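Two grippers, one spoon

Anju Pal
3 comments · 8 shares

I've spent most of March on the question of which hand to put on the left arm. We have two candidates, a gray gripper we call the Tilside and a five-fingered hand from Talukder, and I wanted to try them on something more awkward than blocks. I settled on a spoon and a bowl of rice.

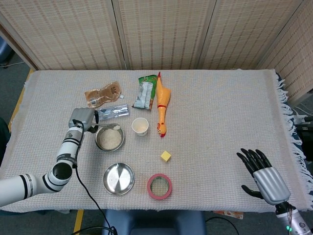 The spoon over the rice bowl, seen from two viewpoints.

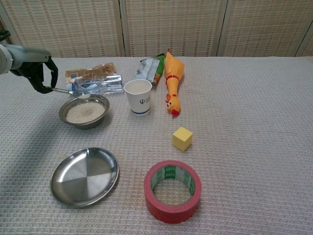 Page last changed: March, 4:09 p.m.

The task is simple to write down. Hold the spoon, dip it into the rice, lift it, carry it to the steel plate, tip it out. A person does this without thinking. For an arm it's a long list of small angles, and the spoon handle is the worst part of it. It's thin and smooth, and it wants to rotate in the grip as soon as the bowl of the spoon meets any resistance.

The Tilside first. It closes on the handle hard and it closes the same way every time, so once I had a good grasp pose saved I could reuse it. Over nine runs it kept the spoon in every one. What it didn't always keep was the angle. In four of them the spoon had turned by the time it came out of the rice, and most of the load slid back into the bowl before the arm started toward the plate. I added a strip of rubber to the fingertips after that and the turning got better. I haven't rerun the full set, so I won't put a number on it.

The Talukder hand has more ways to hold the handle, and I tried a few. The one I liked best has the thumb on top and two fingers under, close to how I'd hold a spoon myself. When it worked the spoon stayed level the whole way across. Setting it up took a lot longer, though. Each finger has its own current limit, and if one is set a bit high it pushes the handle out from between the others. I dropped the spoon twice before I wrote the limits down properly. Write them down.

A few things about the rest of the setup, for anyone doing something similar.

Cable routing matters more than I expected. The gripper cable runs down along the arm, and if there isn't enough slack at the wrist the last joint stalls near the end of its travel. I lost an afternoon to that, blaming the controller.

The controller is a Jarkum, and it's fine. The force reading updates slowly, so I can't use it to feel when the spoon has touched the bottom of the bowl. I set a fixed depth and leave it there — crude, but the bowl doesn't change height.

Two camera views are worth the trouble. From higher up I can judge where the spoon is over the bowl. The lower view is better for seeing how the fingers sit on the handle. Steel reflects a lot, and the depth data around the plate has holes in it, so I stopped asking for depth there and use a saved position.

The cloth helps as well. On the bare table the plate used to slide when the spoon tapped it.

I went through my logs afterward and there were 507 grasp attempts in there, counting all the early ones where I was only opening and closing on the handle. Most of those taught me nothing new.

For now the Tilside stays on for the spoon work, and the Talukder goes to the jobs with odd shapes. I'm taking both to Roltcombe next month and I'd like to have pouring done by then.

Contact | © Anju Pal | Back to top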